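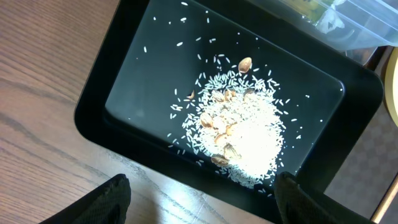

Most people believe that a fall in a store needs water. They imagine a wet floor, a yellow sign that was put too late, and a customer with shopping bags. In the years I have written on consumer matters in Bristel, I have learned to look also at the dry things. A little heap of uncooked rice on a black tray, like the one in the photo, is not dangerous to any person. Put the same grains on a smooth tile floor and they roll under the shoe in every direction. Dry beans do this too, and so do lentils and the small beads that come out of a broken package of craft material.

I started to be interested in this subject in July, when a reader wrote to me after a fall at the Arruda supermarket on the east side of town. She had gone to the section where customers fill their own bags from large bins. She did not see anything on the floor. She broke her wrist, and the first bill from the clinic was $901. The store told her that the floor was clean and that she should have been more careful. Both sides were sure of their opinion, and this is how many of these cases begin.

The law on this point is less simple than people hope. A store is not responsible for every fall that happens inside its doors. In most states, the injured person must show that the store made the danger, or that it knew of the danger, or that the danger was there long enough that a careful store should have found it. The third one is where the long arguments take place. If a bag breaks and a customer steps on the spill ten seconds later, the store has a good defense. If the spill was there for most of the morning, the defense is weak.

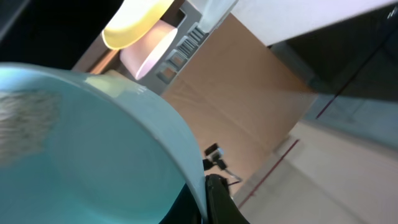
A light blue plastic bowl, close up.

For this reason the cleaning record is so important. Many stores keep a sheet, on paper or on a tablet, where an employee signs after each walk through the aisles. I was allowed to read such sheets from a discount store in the Tresard shopping center. On some days the signatures were regular. On other days the whole afternoon was signed with the same pen and, as it seemed to me, in the same minute. A lawyer for an injured customer will look for exactly this kind of page.

Self-service bins are a special question. When a store chooses a way of selling in which spills are normal, some courts say that the customer does not need to prove how long the spill was there. It is enough that the store could expect it and did not take reasonable steps. Reasonable steps are not expensive. A mat with a rough surface, a scoop on a short cord, a bin with a lip on the front side, and an employee who passes often can prevent much of the trouble. Trurko, a hardware shop which sells bird seed and grass seed by weight, covered 200 square feet of floor with mats and paid less than $2,000 for it. The manager told me he would not go back to the bare floor. 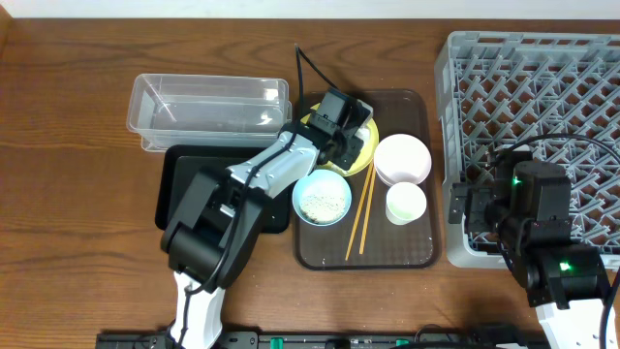 Containers and a black tray on a wooden tabletop.

What should you do if you fall? First, stay down for a moment and check that you can move without strong pain. Then ask for the manager and tell him or her what happened, in simple words. Do not say that it was your fault, even to be polite. Many of us do this by habit, and it can be written into the report. Ask for a copy of the report. Take photos of the floor before it is swept, and also of the bottom of your shoes, where grains often stay in the pattern. If another customer saw the fall, ask for a phone number.

See a doctor on the same day, even when the pain is small. Insurance companies like to say that an injury which was treated a week later came from something else. Keep the receipts in one envelope, and keep the shoes as they are.

Ask also, in writing, that the store save its camera video. Many systems record over the old files after a short time. My reader sent her letter on day 27, and the video from that morning was already gone. Her claim is still open.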